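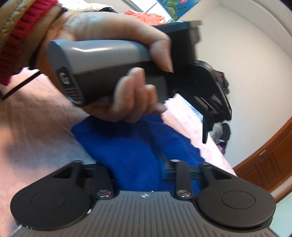 The last bus to Lovora leaves at 10:40 in the evening, and on training nights Ebise Abera is usually on it. She works the early shift at a bakery supply warehouse in Prokport, gets off at three, sleeps for an hour if she can, and is at the Calvo Street ground by six to put out the cones. She is the player-coach of Rikinura, a women's soccer club in the fourth tier, and she has held the job since the previous coach left in March with seven games to play.

Rikinura were second from bottom then. They had lost five in a row, and two of the starting back four had gone back to college. The club asked Abera if she would look after the team until the end of the season. She had a coaching license, earned two summers earlier, and had used it only with the under-12s.

"I said yes on the phone, and then I sat in the parking lot and wrote down who I had," she says. "It was 15 names. One of them was me, and two were goalkeepers."

She had expected to stop playing at the end of that season. Her left knee had been operated on twice, and she had started only four games since the fall. Instead she picked herself in central midfield for the first match and played the full 90 minutes, a 1-1 draw away from home in heavy rain. She doesn't remember much of the second half. The assistant coach handled the substitutions from the touchline, with instructions to take her off if she started walking. She didn't, or at least he didn't think it was bad enough.

The team won three of the last seven and stayed up by a point. Abera was offered the job permanently and took it on the condition that she could keep her registration as a player.

Player-coaches used to be common at this level. There are few left, partly because the league now asks for more paperwork on match days, and partly because the game is quicker than it was. Abera thinks the second reason matters more. When she is on the field she can see what is wrong in her own third of it, and very little else. At halftime she asks the substitutes what they saw before she says anything herself.

It took a while to settle on that. In her first full season she tried to coach while the ball was in play, shouting to the fullbacks and losing track of her own runner. Rikinura gave up two goals that way in the same month. She has watched both of them back. The rule now is that she talks only at throw-ins and goal kicks, like any other midfielder, and anything bigger waits.

Training is twice a week, plus an optional hour on the morning before a home game. The ground has one set of working floodlights, so everything happens at the Lovora Road end. The far half of the field is in better shape as a result, and visiting teams sometimes ask about it.

The sessions are short. Most of the squad have jobs or children or both, and Abera would sooner have everyone for 50 minutes than half of them for two hours. They start with passing in tight spaces, go on to one part of the shape they'll use that weekend, and finish with a small-sided game. Set pieces get done at the end, when people are tired.

Money is a constant subject. The players are not paid. The club covers travel and kit, and a season's worth of physiotherapy that generally runs out around the new year. Season-ticket sales help, and so does the snack bar. The biggest crowd since Abera took over came to a cup tie against a side two divisions up, on a Saturday afternoon when the men's team in Prokport had no game. The gate was 1,748. The usual figure is a few hundred.

Rikinura lost that one 3-0. Abera came on with 23 minutes left, at 2-0, and gave away the free kick that led to the third.

"I'd have been annoyed with any other player," she says. "So I told them I was annoyed with that one as well."

This season they are fifth, with a younger squad and a bigger one. Two midfielders signed over the summer, and Abera has started only three of the first 11 matches. She has kept her name on the team sheet for all of them. Her knee swells after artificial turf, and there are three turf fields in the division, so she leaves herself out of those unless somebody is sick.

She hasn't set a date to stop. The league's registration window reopens in the winter, and the club would like to know by then whether to use her place on the list for another forward. She has promised them an answer before the away game at Prokport, where she'll be on the bench.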